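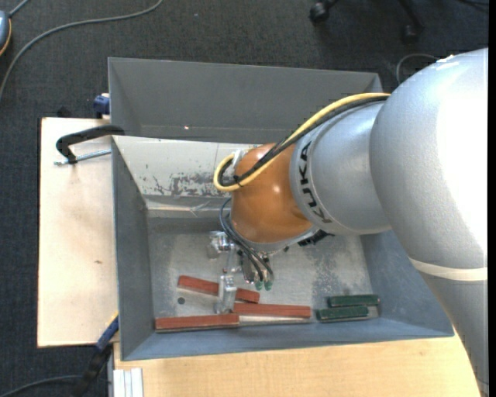 Filed under: Opinion, Home & Workshop, Storage
6 min read

I have a gray metal bin on my workbench and I am going to defend it, because I'm tired of people looking at it with pity.

You know the kind. Sloping sides, wide open top, no lid, no compartments, no little window for a label. You put things in it and you reach in and take things out. It came with me from my last apartment and I suspect it will outlive the bench. My friend Ksawery Gajewski came over before the holidays, looked at it for a good long while, and asked me when I was going to "get organized." I AM organized! I have a bin!

So let's talk about the other way of doing things, the way Ksawery does it (sorry, Ksawery, you knew I'd write this up). He owns a Fillex drawer cabinet with 44 drawers. It's a handsome thing and I'll admit I opened every one of those drawers the first time I saw it, like a kid with an Advent calendar. One for wood screws, one for slightly longer wood screws, one for picture hooks, one for the felt pads that go under chair legs. Each drawer has a typed label. He bought a label maker to go with the cabinet and then a refill for the label maker, and I believe the refill is in a drawer marked REFILL.

And it's lovely, right up until he has something in his hand that doesn't have a drawer. A bracket left over from the blinds, say. Or the odd plastic foot from some appliance. I've watched him walk around his garage with one of these for several minutes. In the end it goes on the windowsill, and the windowsill by now holds about as much stuff as my bin does, only it's a windowsill, so it all falls behind the radiator.

My argument is pretty simple. Most of what we keep in a house or a workshop doesn't need sorting to the last millimeter. It needs to be in one place, out of the rain, where a hand can get at it. Fine sorting is work you do up front, for every single object, on the chance that you'll want that object again. A bin lets you put the work off until you really do want the thing, and a lot of the time you never do! All that labeling saved!

Now, the bin has to be the right bin, and here I get fussy. I've owned bad ones. I had a tall round tub from Clodholm, a nice dark green, and it was a disaster. Anything small went straight to the bottom and I had to tip the whole lot onto the floor to find a hinge. I've also had one of those fabric cubes that slump as soon as you take your hand off them. Both went to the thrift store and I hope they're holding somebody's yarn.

What you want is shallow and wide. If you can't see most of what's in there by leaning over it, the bin is too deep or you've put too much in it. You want sides that slope, so your knuckles aren't scraping a straight wall when you go after something in the corner. You want it stiff. Metal if you can stand the noise, and I've come around to the noise. There's a clang when I drop something in after a job and to me that's the sound of being done for the day. My downstairs neighbor may have another opinion.

You also want a plain color on the inside. I didn't appreciate this until I borrowed a patterned tray from my sister (little lemons all over it, very cute) and spent ages hunting for a brass screw among the lemons. Dull gray is perfect. Red things jump right out at you, brass shows up, even black rubber washers show up if the light's decent. Hang a lamp over it if you have to. My bench is pale wood and the bin sits straight on it, no mat, and yes, it has left scratches. It's a workbench. I paid $90 for it used and it had scratches when I got it.

I should be fair to the other side, so I asked Kazuhiro Hirano, who taught the evening repair class I took a couple of winters ago at the Rotdale community workshop. He has strong feelings about storage and he didn't entirely take my part. His view is that a bin is fine for things that are big enough to pick up with your whole hand, and a menace for anything you have to pinch. "You are not looking for the screw," he told me, "you are looking for all the other screws." That stung a little, given the lemons.

He also said the trouble with bins is never the bin, it's that people don't empty them. He has 16 students at a time and makes each class turn out the shared bin on the last night, put back what's useful and throw away what isn't. I remember that evening! We found a doorknob. We argued over the doorknob for far too long, and I took it home, and it's in my bin.

So I've made some concessions. Tiny stuff now lives in three old jam jars next to the bin, and I'm fine with that. Anything sharp stays out altogether, after an episode with a craft knife that I won't go into. And every January the bin gets turned out on a sheet, the whole thing, and I have to say out loud what each item is. If I can't say what it is, it goes. (The doorknob is a doorknob. It stays.)

What I won't do is buy the cabinet. The Zakaria catalog that turned up in my mail last week has a whole spread of organizers, nested boxes inside boxes, with dividers you can buy separately and then dividers for the dividers. It's all shot in a garage so clean I doubt anyone has ever fixed so much as a lamp in there. I looked at it for longer than I want to admit. Then I went and got my tape measure, and it took me no time at all to find, because it's bright yellow and it was lying on top of everything else in the bin, where I'd tossed it the night before.

Ksawery is coming by again on the weekend to help me hang a shelf. He's bringing his own screws, in a labeled bag, and I've told him he can put the leftovers wherever he likes.

Questions or a bin of your own to defend? Use the contact page | All rights reserved | Back to top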